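Print this thread | E-mail this thread

January, 7:40 p.m.
By Tovar Street Kitchen

I wrote down every piece of food we threw out for 3 months. Two adults, one kid, one ordinary refrigerator. A few people asked for the results, so I'm putting them in one thread.

The rules first. If it was food when it came into the house and it ended up in the trash or the compost, it went on the list. Peels, bones and coffee grounds didn't count. Half a sandwich from a lunchbox did.

The list was a sheet of paper taped inside the cabinet door over the trash can. I tried a phone app for two days and kept forgetting to open it. Paper and a pencil on a string worked better.

Total entries: 107. I had guessed it would be less than half that. My husband guessed higher than I did and still came in low.

Of those, 43 were fresh fruit or vegetables. Next came leftovers, then bread, then dairy. Meat hardly shows up at all. We pay more attention to meat because it costs more.

I priced everything from receipts where I had them and from the shelf tags at Martinelli Market where I didn't. It came to $128. That isn't ruinous over a season, but it's a good pair of winter boots for a kid who needs boots.

The worst single item was bagged salad. We bought it every week and finished it maybe every other week. The bag gets opened, one person has some, and it sits behind the milk until it turns to liquid.

I stopped buying it. We get a head of romaine now and tear off what we need. It keeps far longer, and if it gets a little tired it still works on a sandwich.

Second worst was cilantro. Every recipe wants a quarter cup and every store sells a bouquet. I chop the whole bunch the day I buy it now and freeze what I don't use in an ice cube tray with a little oil.

Third was bananas. We bought a bunch of six or seven out of habit. Four would get eaten and the rest would go soft on the counter while everyone reached for crackers. 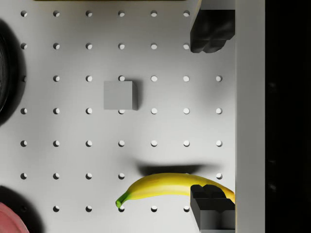

A reply asked why I don't just freeze the brown ones for banana bread like everyone else. I did. I had a freezer drawer full of brown bananas and had not made banana bread since the summer. Two of them are on the list as thrown out, because freezing something you don't use only moves the date.

What worked was buying fewer, twice a week, and breaking up the bunch at the store. I used to think that was rude. I asked at Martinelli and was told to take as many or as few as I wanted.

I also buy them at two stages now, a couple yellow and a couple still green at the stem. They don't all come ready on the same afternoon that way.

Leftovers were their own problem. We had a lot of containers with no date on them. Somebody would open one, smell it, close it, and put it back. That could go on for a week.

Masking tape and a marker, kept on top of the fridge. Write the dish and the day. It takes five seconds, and the argument about whether the rice is still good is over.

There's also one shelf, at eye level, for things that need to be eaten next. Before that they were wherever there was room, which meant the back.

Bread: we freeze half the loaf as soon as it comes home. Sliced bread toasts fine from frozen. I knew this for years and didn't do it.

Lunchboxes were harder. A lot of the entries are apple slices that went to school and came home again. We switched to a small whole apple and that helped some. Carrot sticks still make the round trip.

I want to be fair about the parts that didn't work. Meal planning for all seven nights made things worse. Something always came up by the middle of the week, and then I had ingredients for a dinner we weren't having.

Four planned dinners is the right number for us. One night is eggs or soup, one is leftovers, and one is whatever. If your weeks are more predictable than ours, you may do fine with more.

Produce bags with the little green stripes, the ones that are supposed to keep things fresh: I couldn't see a difference. A damp paper towel around the celery did more.

The farm stand out on Vanedby Road is cheaper than the store, but I overbought there every time. Everything looks good and nothing is in small amounts. I bring one tote now and stop when it's full.

I'm starting the list again this month to see if the changes hold. Same cabinet door, same pencil. I'll post the new total when I have it, even if it's bad.

Last thing. If you try it, don't tell the rest of the house to change anything for the first couple of weeks. Just write it down. Everybody here started eating the leftovers once the paper went up, and I hadn't said a word.

Comments

vanedby_reader: We had the same thing with salad bags. Spinach is the only one we still buy, because it can go in eggs when it wilts.

Guest: Did you count milk? We pour out more milk than anything else.

Tovar Street Kitchen: Yes, milk is under dairy. We went down to the half gallon and it mostly stopped.

soupweather: Freeze the carrot sticks when they come home and use them for stock. They've been to school but they're still carrots.

Guest: Taping up a sheet tonight. Afraid of what it's going to say about my yogurt.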